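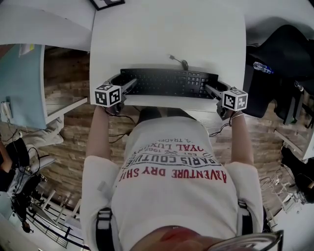 Welcome, and thank you for thinking of spending an afternoon with us at the Seixas open day! We get a lot of letters and calls beforehand, so Giuliana Cáceres has gathered the ones that come up most and answered them as fully as she could. Most of them concern the desk station, where you take a gripper in each hand and work at ordinary office things, such as a black keyboard on a plain white desk. The white cubes with the black patterns on the grippers are there for tracking, so please keep your fingers off them.

Do I need to know anything about robots?
Not a thing. We start everyone from the beginning, and the first few minutes are always a bit clumsy – that is half the fun.

How long does a turn last?
Each visitor gets 30 minutes at a desk. If the day is quiet you are very welcome to go again, and plenty of people do.

Is there anything I should wear?
Short sleeves or sleeves that roll up are best, and comfortable shoes. You can keep your glasses on.

Where do I go when I arrive?
Come to the Pudport entrance and ask for the Favex room. It is 40 steps up, but there is an elevator just past the coat racks if you would like it.

Can I bring my children?
Yes, please do! Children can watch from any age, and those who can reach the desk comfortably may try the grippers with a grown-up beside them.

When is the next one?
We will be in Virkport in July, and the times will go up on this page as soon as we have them.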